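Paper kept in a home office curls, yellows and sticks for three ordinary reasons: moisture, light and pressure applied unevenly. Most of the damage can be avoided with a shelf, a flat board and a closed box.

## Storing signed papers

Contracts, leases and agreements should be stored flat and unfolded. A fold breaks the fibers along one line, and toner flakes off at that line first. Remove staples and paper clips before long storage. Steel clips rust in damp air and leave a brown mark that can't be removed. 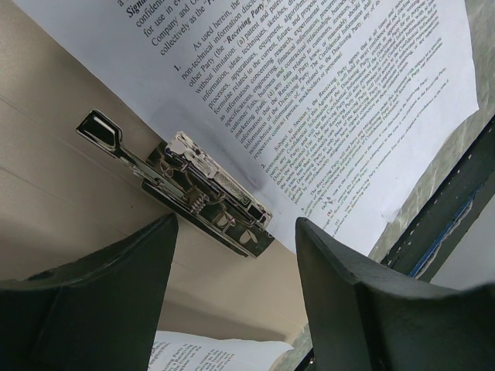
**Hyun-seo Wi**

Toner and ink age differently. Laser toner is plastic fused to the surface, and it will transfer to a vinyl sleeve under pressure. Use polypropylene or polyester sleeves. Inkjet text tolerates most sleeves but runs when damp, so let a fresh print dry overnight before it goes into one. Signatures in ballpoint hold up well. Felt-tip signatures fade in window light.

Keep the box off the floor and away from outside walls. A closet shelf in the middle of the house has the steadiest humidity. Attics and basements are the worst choices in any climate.

## Flattening a curled sheet

1. Leave the sheet in a room at normal humidity for a day.
2. Lay it face up on a clean board, with blotting paper under and over it.
3. Place a second board on top and load it evenly with books.
4. Wait two days. Change the blotting paper if it feels damp.

Don't iron printed pages. The heat softens toner, and the page will bond to whatever covers it.

Stone and tile counters stay cool, and moisture from warm kitchen air can settle on them. Put a board between the paper and the counter, and wipe the counter dry first.

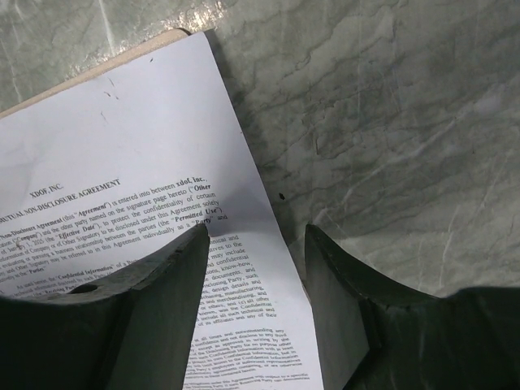
Bhavana Sastry wrote in to say that two days was too short for heavy stock, and that her certificates needed a full week under the boards before they stopped lifting at the corners. Thick paper does take longer. Check it at the edges, and put the weight back if a corner rises within an hour.

## Labels

Write on the folder in pencil before the papers go in. Sticky notes leave adhesive behind and collect dust.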